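Miroslava Nechyporuk has tested countertop sealers for Galent since the company had a single bench and a borrowed scale. Her current work is on Bamness, a water-based impregnator for marble and limestone.

"A sealer buys time," she says. "Calcite reacts with acid whether it is sealed or not. The product slows absorption of oil and coffee. It does nothing about lemon juice."

The test slabs are cut at the Brullumska yard and honed to 400 grit. Each receives 2 coats, wiped off before the surface hazes. In the last series the lab logged 1,669 stain readings, most of them with olive oil.

She is critical of the water-drop test printed on many labels. "People put down a drop, see it bead, and stop there. Water and oil behave differently in a pore. I want an oil drop, left overnight, in a corner."

Veined stone complicates matters. Absorption along a vein can differ from the field beside it, and Nechyporuk records the two separately. A slab that passes on average may still fail along one line.

For daily cleaning she recommends a pH-neutral soap. Vinegar is excluded. Wear is simulated with 1,000 wipes of a damp cotton cloth, after which the oil test is repeated.
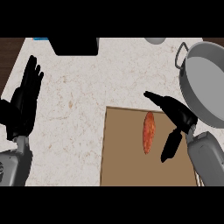
Pale marble with tan and rust-brown veining. 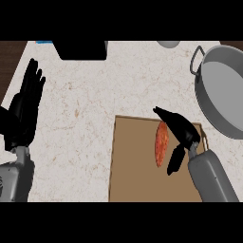
Can an etch mark be removed by resealing?

The mark has to be polished out first, as it is a change in the stone surface and the sealer sits below it.

Related
Honed or polished: choosing a finish
Piątek on grout and joint width
Poultices for oil stains

Comments
marten_k: Does the overnight oil test leave a spot if the sealer has failed?
Dorrie: Mine did. A poultice took most of it out.

Contact | Copyright Galent | Back to top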